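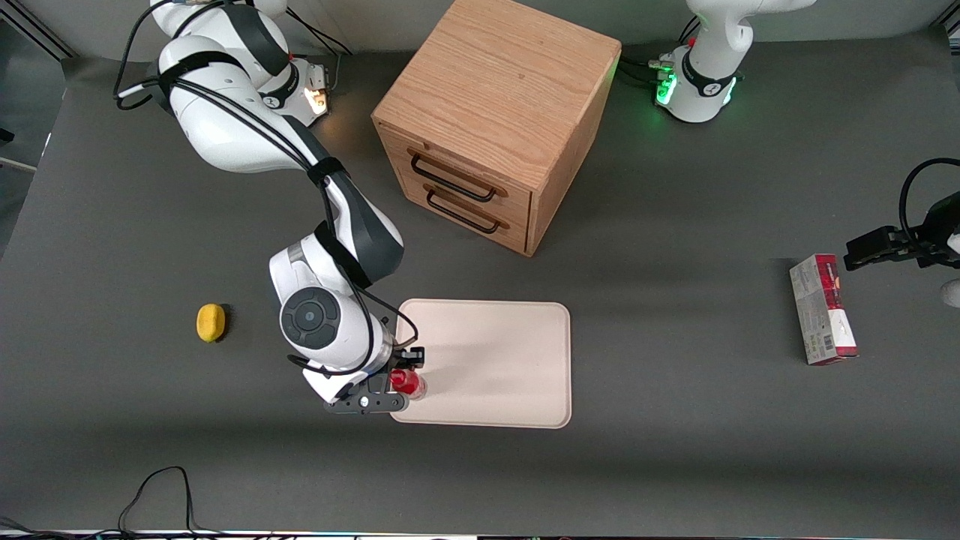
Household Routines and Habit, Unit 4: Setting the Table
Handout to go with the lecture
Clyde Lyons, Room 203

Okay, so last time we ended in the middle of the breakfast diaries and I promised I'd put the rest in writing. Bring this with you next time, because I'm going to refer to the table at the end and I don't want to write it on the board again.

Where we were. We'd been talking about the difference between a routine and a habit, and I got a bit tangled, so let me try again. A habit, the way I use the word in this course, is a single action set off by a cue. You walk into the kitchen and your hand goes to the light switch. A routine is a string of actions that has a beginning and an end and that you could describe to somebody over the phone. Making coffee is a routine. Inside it there are a bunch of habits (which cupboard you open first, which mug you reach for), and those are the bits people leave out when they describe it over the phone.

Some of you asked whether a ritual is a third thing. I think so, yes, but we get to that in February with the holiday meals and I'd like to leave it alone until then.

The Indley diaries

These are the main source for the unit. Indley is a small mill town, and the diaries were kept by 27 households over one winter. Each household got a notebook and was asked to write down what happened between getting up and the first person leaving the house. That's all the instruction they had! No form, no boxes to check. You'll notice when you read them that some people write half a page and some write "usual."

I love the "usual" entries, and I want you to take them seriously. One household wrote "usual" for most of a month and then, on a morning when the stove wouldn't light, suddenly gave us two full pages on what they normally did and how all of it had gone wrong. That's the best description of an ordinary breakfast in the whole collection, and we only have it because of a bad stove. Keep that in mind for your own diary assignment. If something breaks down, write more.

The packet has 152 pages. You don't have to read all of it. Read the Costache household straight through, then dip into any two others.

The Costache household

Five people, one table, four chairs. The grandmother eats standing up. The son who writes most of the entries never says why, and in the early pages he doesn't mention it at all; you have to work it out from who gets handed what. Then a cousin comes to stay and offers her a chair, and there's an entry about it that is almost angry. She had never asked for a chair. She liked being near the stove, she liked being first to the door.

Things I'd like you to look for as you read:

Who sets the table, and is it always the same person? (Watch out for the week of the flu.)

What gets put out and never used. There's a sugar bowl in there that I have strong feelings about.

The order. Plates before cups, or cups before plates? The son is very sure about this and his sister, who writes only a handful of entries, does it the other way around and seems not to know there's an argument going on.

What stays on the table all day.

On order

Let me say more about that third one. When you ask people why they set the table in the order they do, you nearly always get a practical answer. The plates are heavy so I do them first. The cups are by the sink so I grab them on the way. And often that's perfectly true. But then the family moves, the cups are now across the room, and the order stays the same. I grew up in a house where the forks went down before anything else, and I was grown and married before I found out that my mother did it because her mother's fork drawer was the first thing inside the kitchen door. Ours was at the far end! We'd all been walking the length of the kitchen for it.

The term for this in your reading is "carried order." Carried order is a sequence that made sense in one room and got taken along to another. You'll want that term for the short paper. Please don't use it for everything, though. Last year I got a stack of papers in which every single thing anybody did was carried order, including sleeping. To claim it you need two rooms, or at least good evidence of an earlier one.

Follgate and the moving problem

The Follgate study is the short article stapled to the back of the packet. It followed seven families through a move from row houses into new apartments, and it's the closest thing we have to a before and after. I find the writing stiff but the floor plans are wonderful. Spend your time on the floor plans. Trace the path from cupboard to table with a pencil in the old kitchen, then do it in the new one, and see if you can guess which families rearranged their cupboards and which just walked farther.

One caution. The authors visited in the daytime and mostly talked to whoever was home, so we hear a lot about lunch and very little about supper. If you're planning to write on evening meals, Follgate won't do much for you. Come see me and I'll find you something else.

Your own diary

Seven mornings, in a row if you can manage it. Paper is fine, typing is fine. If you type, upload it to Distex under the Unit 4 folder — the Unit 4 folder, please, not the general one, I spent a whole evening fishing them out last time. Due 24/10/2026.

Don't tidy up. If you ate cereal over the sink, put that down. If you live in a dorm and there's no table, write about whatever you use instead. A windowsill counts. And write it the same day, since by evening your memory has already smoothed it over into "usual."

Table for next class

Household / who sets / what goes first / what stays out
Costache / son, sister / plates (son), cups (sister) / sugar bowl
Your second household / / /
Your third household / / /
You / / /

Fill in what you can. Blanks are okay if the diary really doesn't say, but write "doesn't say" so I know you looked.

Office hours are the same as before. The spare packets are in the tray outside my door, and if they run out, knock.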